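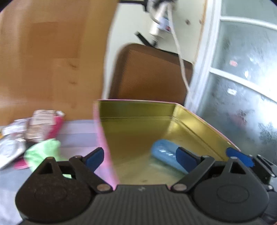 Pink rim, gold inside.

OK, stove fans. The little ones that sit on top of a wood stove and spin off the heat, no cord. I've been asked about the Clevitetti Jelier a lot this week, so I'm putting it all in one thread.

The pitch, straight off the product page: "circulates warm air throughout your home and cuts wood use by up to 22 percent." Please read "up to" slowly. Zero is also up to 22.

I wrote to Clevitetti and asked what stove, what house, what wood, and what they compared it against. The answer was a paragraph about customer comfort and a discount code. No test report. I asked again and got the same paragraph.

How these work, short version: the base gets hot, the fins on top stay cooler, and a small module in between turns the difference into a bit of electricity. That runs a tiny motor. All real, no magic. It's a very small amount of power though, and you can't push much air with it.

So my question is what a very small fan does that a hot stove isn't already doing. Hot air rises off the stove, hits the ceiling, spreads out, comes back down by the cold wall. You get that for free.

I bought one anyway. $63 at Amadi Hearth, the store out on the Braston road. Paid full price, didn't use the code.

First burn was one of those cool September nights. Set it toward the back of the stove like the leaflet says, waited. It started turning by itself and I admit I enjoyed that more than I should have.

Then I taped a strip of tissue paper to a stick and walked away from the stove with it, straight out in front of the fan. The tissue moved a good bit up close. By 39 inches I couldn't tell if it was the fan or me breathing. "Throughout your home" begins on the other side of the coffee table, apparently.

Thermometer on the far bookshelf: same reading with the fan on and off, two evenings each. Four evenings is not science. It's still four more than the product page shows me.

Do I think it does nothing? No. If your chair is right in front of the stove you may feel warmer sooner, and that's worth something to some people. I just don't see how it gets you to 22 percent less wood.

About the reviews. The page has 387 of them and nearly all are five stars. I read a big chunk. Most say it's quiet, it looks nice, it came fast. Quite a few were written before the person had lit a fire. I couldn't find one from anybody who weighed their wood.

"My living room is so much warmer" comes up over and over. Compared to what? Last winter? A different load of wood? You buy the fan, you start paying attention to the stove, you run the stove better. I'd want to rule that out before I gave the fan any credit.

Someone replied that theirs "paid for itself in a month." At $63 that's a fair amount of firewood to not burn in a month. How did you measure? (Asked. Waiting.)

One thing to watch whichever brand you get: these modules don't like being overheated. The Jelier leaflet has a top temperature on the back in small gray type, and the web page doesn't mention it at all. Check it against a stove thermometer before you leave the fan up there all evening.

Also the warranty covers the blades and base and leaves out the module. Guess which part I'd expect to go first.

If your trouble is a cold back bedroom, try a plain box fan on the floor of the cold room, low speed, aimed at the stove room. It pushes cool air out along the floor and warm air drifts in up high. Ugly, has a cord, moves far more air. Keep the cord well clear of the stove.

And dry wood. If your splits hiss in the stove, no gadget on top is going to fix that.

I'm keeping mine on for the rest of the season, with the wood weighed on alternate weeks. If Clevitetti's number shows up on my scale I'll post it right here and say I was wrong.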